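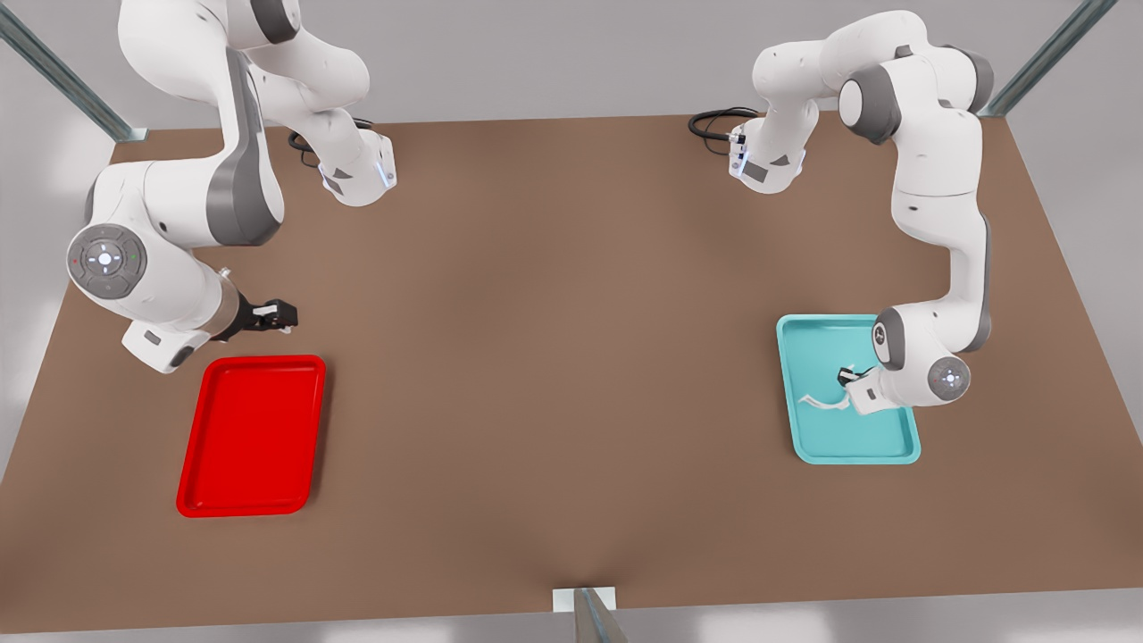

House Rules for Two-Arm Table Work

Tarncombe, 17 November 2024

The rendering at the top is from our simulated table, with the red tray at one side, the teal tray at the other, and the middle of the table left open between them. We use this layout for anything that involves moving soft or bendable items from tray to tray. This page collects the rules that go with it. They were first written down in October as part of the Prorka project and have been edited a few times since. If you have an older printout, throw it away and use this one.

The rules apply to the simulated table and to the real one. People sometimes treat a simulated run as a free pass, and then the same habits show up on the hardware. Keep one set of habits.

Names of the arms

Left and right always mean the robot's left and right. From the viewpoint used here, the robot's right arm shows up on the left, over by the red tray. The robot's left arm is the one at the teal tray. Write "right arm" or "left arm" in the log and never "the arm on the left."

Trays

Trays go down before the arms are enabled. Check that each one lies flat and that its rim is clear of the gripper's approach path. An empty tray stays where it is until the run is over. If a tray has to move, stop the run, move it, and start a new log entry.

The waiting arm

One arm works and the other waits. In the picture the left arm's gripper is down in the teal tray with the thin white item, and the right arm's gripper is open over by the red tray with nothing in it. A waiting gripper stays open. It should also stay above rim height, so that a small drift does not drag the tray.

Thin and flexible items

Pick near an end when you can. A crumpled strip can spring open when it is lifted, so keep the first lift slow and short — 4 cm, then pause and look. Do not pull an item straight across the rim. If the grip misses twice, back off and reset the item by script. On the real table, a person resets it with both arms disabled.

The middle of the table

The open area between the trays is shared space, and only one arm may enter it at a time. Handovers are allowed there, but they need their own plan and a second reader. No tools, cups, or paperwork in the middle during a run.

Cables

Keep the black cables near the far edge by the bases. Before each session, move both arms through their full range at low speed and check that no cable is pulled tight or swept over. The simulated cables do not snag the way real ones do, so passing this check in simulation does not count for the hardware.

Speed limits

First run of any new plan: 104 mm per second at the gripper.
After 6 clean runs in a row: up to 200 mm per second.
Any contact with a tray rim puts the count back to zero.

Logging

Each entry needs the plan name, which arm worked, the starting position of both trays, and the reason the run ended. "Finished" is a fine reason. "Stopped" needs a few more words.

Changes to this page go through the Yurchenko desk. Questions about tray sizes and spare parts go to Fakurow.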